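From: Huw Skyrme
To: Tarnville home automation list
Subject: Re: Clerkesier handheld grippers, worth the money?

Torunn Backlund wrote:

> Has anyone on here spent real time with the Clerkesier kit? It's the
> handheld gripper pair, where you do the chore yourself and the
> recordings go toward training an arm. Forsberg is offering it on a
> monthly plan and I'm tempted, but the sales page is all smiling people
> and no details. I mostly care about laundry and beds. I have smallish
> hands and a bad left wrist, so weight and grip matter to me more than
> the software does. Also, is the Fekside plug-in any good or should I
> plan on doing my own export?
>
> Torunn

Hi Torunn, and hi all,

Yes! I've had a pair since the start of June, on the same monthly plan you're looking at, and I've done 338 recordings with them so far, nearly all cloth. So I have opinions. Sorry in advance for the length, I typed most of this over breakfast and then kept thinking of things.

Weight first. They're 358 grams each on my kitchen scale, which doesn't sound like much (a can of soup, more or less) and for the first ten minutes it isn't. But you're holding them out in front of you with your elbows up a lot of the time, especially with anything big. With a bad wrist I'd want to borrow a set before paying for one. Most of the weight sits above your hand, in the housing, so when you reach forward the thing wants to tip and it's your wrist that stops it. Gudrun Sjögren wears a cheap elastic brace with hers and swears by it, so maybe ask her which one.

The handle itself is fine for my hands, which are big. The base sticks out underneath and I kept bumping it on tables until I learned to come in a little higher.

Now the jaws, and this is where I really like them. Cloth is the whole reason I signed up, and the jaws hold a corner very nicely. You pinch one corner, pinch the other, pull your hands apart and you have a good straight top edge to work from.
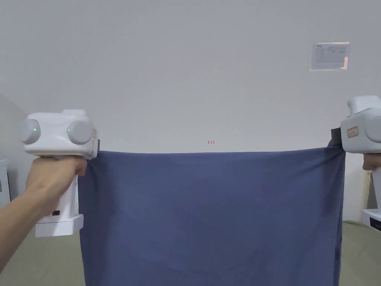

Where it gets harder is finding that second corner in the first place. With your fingers you slide along the hem without thinking about it, and with the grippers you can't feel a hem at all, you have to look for it. My early recordings are mostly me hunting for corners! The trick Arvid Kvam gave me was to lay the thing down and turn it until both corners are facing up, then go in. It's slower at the start but the recordings come out much cleaner, and I throw away far fewer of them.

Thin stuff is a mixed bag. Pillowcases, great. Dish towels, great. T-shirts I still find a pain, the neck hole gets caught on everything. Thick bath towels are okay if you grab a single layer, but if you get a double layer of hem the jaws don't close all the way and the towel slowly slides out on you.

Beds, then, as you asked about those too. Picking something up off a bed is a whole different job from picking it up off a table. The surface gives when you press on it, so you push down to get under the cloth and the duvet goes down with you, and you end up pinching both. What works for me is coming in at a low angle, almost flat, and going for a fold that's already standing up. Then lift a few inches and wait a second before you pull, so you can see whether the duvet is coming along.

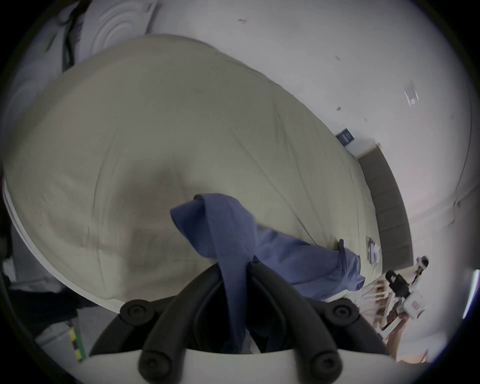 Lifting a blue cloth off the duvet, one gripper

Making the actual bed with them, I gave up on. A duvet is just too heavy for how the handle sits in your hand, and after 11 tries I had one recording I'd want anybody to learn from. Forsberg's page does say "bedding" so I guess pillowcases count.

Software. The Fekside plug-in is good when it works. It pulls both sides in, lines them up in time and lets you trim the ends, and for that alone I'd pay for it. But it crashed on me on any session longer than 35 minutes, every single time, until I started stopping and saving between chores. Sølve Dalen told me he had the same thing on a newer laptop than mine, so I don't think it's my machine. If you're at all comfortable writing your own export I'd do that for the long sessions and keep the plug-in for the short ones.

Support has been quick, I'll give them that. I wrote in with a sticky jaw and had a replacement pad in the mail without having to argue for it. The printed instructions are pretty thin though, and the pairing section is in the wrong order (turn both units on BEFORE you open the app, whatever step four says).

Would I keep it? For laundry, yes, I've already signed up for another three months. For beds, no. And for you with that wrist, please try before you buy. You're welcome to come over and use mine for an afternoon, I have plenty of towels. Evenings after six are best for me.

Oh, and get the spare battery. One charge never lasts me through a full basket.

Cheers,
Huw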